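4. Working near the floor, and around food scraps

I've put this section ahead of the software chapters on purpose. Most of the messes I've had to sort out on the Filleline set-up came from skipping it, and yes, a fair few of those were mine.

Before you start

1. Wipe both finger pads with a damp cloth and let them dry.

2. Check the pivot screws on each finger. If one turns under your thumbnail, nip it up and check the one opposite as well.

3. Open and close the gripper ten times in the air. If it grates, stop there and go to section 7.

4. Walk your route once with nothing in your hands -- you'll find the cable you were about to step on.

Caution: never reach between the fingers to free a stuck scrap. Open them fully, put the gripper down, then use the tongs.

Working at the bowl

5. Set the bowl down flat on the floor, clear of the furniture. I like a bright one, as it's so much easier to keep track of when you're looking past two black fingers.

6. Come in with the pads open, and stop short of the rim before you lower them.

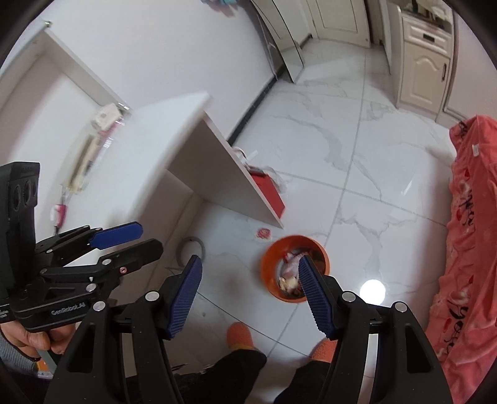

Goh wrote back on the October draft to say the rule ought to be stricter: if raw meat might be in the bowl, treat it as raw meat, glove up every time, and don't let anyone talk you into a quick go without. I grumbled a bit (gloves make the grip feel clumsy!) but I've come round, so it's now step 7.

7. Wear thin disposable gloves on both hands for any food scraps. Change them before you touch the laptop, the charger or a door handle.

8. Keep each session to 1000 seconds, then have a stretch. Crouching catches up with you.

Note: if you share kit with the Brorncombe lot, their pads clean up differently from ours. Ask before you use anything stronger than washing-up liquid.

Finishing off

9. Bag the scraps, tie the bag and take it straight out.

10. Wash the pads, the bowl and the patch of floor, in that order.

11. Write the session up in the log, including anything you dropped. Form 455 has a box for it -- please do use the box.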